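Kitchen and workshop tips from our robot club season

I help run the after-school robotics club at Drilcombe, and our kids picked a kitchen task this fall for the Ventura challenge: get cups off the table and onto a mug tree without breaking anything. I figured I'd be writing about motors and code. Instead I've got a page full of household tips, because it seems a two-armed dish helper needs all the same things my own kitchen needs (and mostly wasn't getting).

Start with the mug tree. If yours wobbles, turn it over and look at the base before you blame the pegs. Ours had a blob of dried glue underneath. Two minutes with fine sandpaper on a flat surface and it sat still. I went home and did mine the same night – it had been rocking for years!

Wooden pegs get slick from handling. A light rub with a damp cloth and a drop of dish soap, then a full day to dry, and the cups stop sliding forward. Don't oil them. I tried mineral oil on one and every handle skated right off the end.

Hang the lowest cups first. The kids worked this out with the arms, which kept knocking the bottom row when they started at the top, and it works just as well for people with wet hands and a dish towel over one shoulder.

Practice with cups you don't love. We bought a box of thrift store ones for 5 dollars and I've stopped flinching. Same goes at home if you're teaching a little kid to put dishes away.

Cables next. Anything with a cord that moves (a mixer, a lamp on an arm, a robot) wants slack at the joint and a tie on either side of it. Pull the thing through its whole reach by hand before you tighten the ties. We went through about 200 zip ties in September and I'd say half of those were cut off again for being too tight. Hook and loop strips cost more and you'll use them forever.

For grip, the cheap mesh shelf liner from the Istero store is great under cutting boards, under the mug tree, and inside the drawer where the lids live. Rinse it in warm water when it gets dusty and the tackiness comes right back.

The team's log is up to 1,341 tries at the peg now. They write down every one, hit or miss, in a spiral notebook, and I've copied the habit for my bread. Date, flour, oven setting, how it came out. It's dull to keep and so useful later.

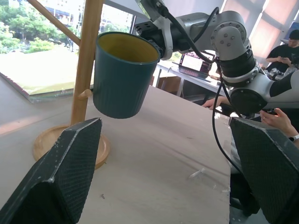 Green cup with the yellow inside, right by the peg. Hands on deck at the arm!

One more about lining things up. When you hang a cup, look at the gap in the handle and forget the rest of the cup. Bring it in a little higher than the peg, slide it on, then let it down. The kids say "high, over, down" out loud and now so do I, at home, alone, at the sink.

And wipe the table before you begin. Crumbs and little bits of plastic get under everything, and a Rorel bench brush (or an old clean paintbrush) gets them out of the corners faster than a sponge.

Next time I'll do drawer labels. We have 875 screws in one coffee can and I can't look at it anymore.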